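Looking After Your Race-Day Cooler and Garage Kit

If you follow short-track racing the way our family does, you know the season really begins in February, in a cold garage, with the cooler lid propped open and everybody wondering what that smell is. I have been packing for weekends at Pirnbridge for more years than I care to add up, and these are the habits that have stuck (plus one or two I learned the hard way).

Start with the cooler. Wash it with warm water and a squirt of dish soap, then wipe the inside with a paste of baking soda and leave it for an hour before rinsing. Pull the drain plug all the way out while you're at it, and run an old bottle brush through the hole. That little channel is where last summer's lemonade goes to live! Dry it with the lid off, and store it with a folded dish towel over one corner so the lid can't seal.

Freeze your ice in blocks. Loaf pans are perfect, and so are clean milk cartons with the tops cut off. A block will outlast a bag of cubes by hours, and you can chip a bit off for drinks if you need to. Put the cooler somewhere cool the night before, too, with a sacrificial bag of cheap ice in it, and tip that out in the morning before you load.

Drinks go in last night's fridge first, never straight from the pantry shelf. I keep a few half-size bottles, the 500 ml kind, lying flat in the freezer for the trip home, filled only three quarters of the way so they have room to swell.
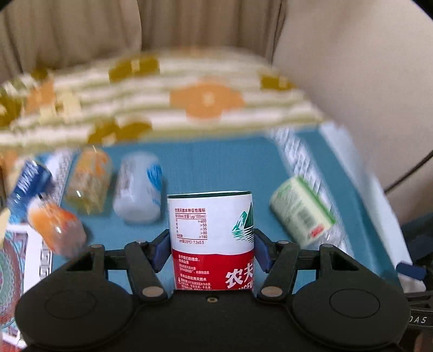
Marlene's Garage wrote in to say that she gave up on loose ice altogether after a soggy night at the Fan 206, when the sandwiches floated. She packs the food in a lidded cake carrier now and sets it on top of the blocks, and her bread has stayed dry ever since. I tried it for a whole weekend and I'm a convert, although you do need a fairly deep cooler.

Now for the clothes. Track grit and rubber dust should be shaken out over the driveway before anything goes near the washer. Turn the shirts inside out, wash them cold, and hang them up, and the printed numbers will last for years. For a greasy spot, rub in a little dish soap and leave it while you unload the car. Grease on denim may want a second go, so check it before it sees the dryer. My old Sokala crew jacket has been through this routine more times than I can tell you and the lettering is still crisp.

Ear muffs like a wipe with a damp cloth and nothing stronger. Seat cushions want airing on their edges, zippers open. If yours has a removable cover, wash it with a cup of white vinegar in place of softener.

Last of all, keep one tote by the garage door with the things that never change: ponchos, sunscreen, hand wipes, a trash bag, a marker and a roll of tape. Ours is a battered Flestik bin with a list taped inside the lid, and the sunscreen gets replaced every spring.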